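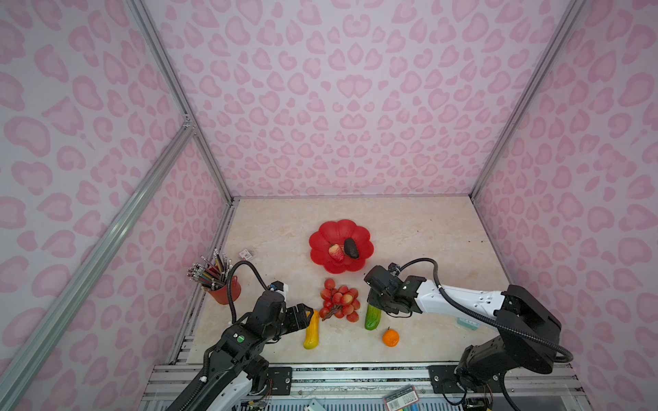
Flower plate with toy strawberry and avocado, colored pencils in a red cup

Trullik Ball Return Net
Item no. 3537
Made by Plurnholm
In stock

Page updated 08/12/2018

If you've ever spent half of a shooting session jogging after the ball, you already understand what the Trullik does. It's a tall net that stands under and around the hoop, catches makes and most misses, and rolls the ball back out to you through a chute at the bottom. That's the whole idea, and it makes practicing alone so much more fun! You stay in your spot, the ball comes to you, and you get into a rhythm that's really hard to find when every miss means a walk to the fence.

We've had the Trullik up at the Liltenis gym since October and it has hardly been folded away. The younger players love the sound the ball makes coming down the chute (a sort of low rumble), and the older ones use it before team practice for free throws and corner threes.

How it works
The net hangs from a steel frame on wheels. Roll it up to the post or the wall, lock the wheels, and raise the net until the top edge sits above the rim. The sides lean outward, so long rebounds off the front of the rim get caught too. Balls drop to the sloped floor of the net and run down to the chute. You can swing the chute to the left, the right or the middle by pulling a pin and turning it by hand, no tools needed. Hard misses off the side of the backboard will still get away from you now and then, but far fewer than you'd think.

The chute throws nothing. It's gravity only, so there is no motor and nothing to charge, and you can leave it running all afternoon at an outdoor court with no outlet anywhere near. The ball arrives rolling along the floor at an easy pace. If you want it in your hands at chest height, have a partner stand by the chute and pass. Plenty of our regulars work this way, one shooting and one passing, and they get up to 200 shots done before swapping.

What's in the box
Frame in two halves
Net with sewn-in top band
Chute and pin
4 locking wheels
12 net clips
Wrench
Printed setup guide

Setting it up
Two people can do it comfortably. Lay both halves of the frame flat on the floor, slide them together until the buttons click, then fit the wheels before you stand it up. The net goes on last. Start clipping at the back corners and work toward the front, and leave the clips a little slack until the final one is in. After that, pull the top band tight. Our first try took most of an evening because we did the net before the wheels, so please read the guide first!

Folding and storage
Lower the net, pull out the chute and fold the side arms in. Folded, it rolls through a normal double door and stands flat against a wall. For outdoor courts we suggest taking the net inside over winter. The frame is powder coated and can stay out under a cover.

From people who use it
"My daughter asked to go back to the gym after dinner. I've never heard that before. She did her left side, then her right side, then told me to rebound for the ones that got out, and there weren't many." Floarea Oprea

"I coach two age groups and we put it on the side basket so there's always a shooting station going. Moving the chute from side to side is quick enough to do between drills." Teodor Ilie

Good to know
Fits regulation height hoops and most adjustable ones set at full height
Works with any size of indoor or outdoor basketball
Not made for dunking or hanging, and please keep small kids from climbing the frame
Spare nets and clips are sold separately

See also
Ilie Shooting Spots, floor markers, set in a carry bag
Trullik replacement net
Trullik rain cover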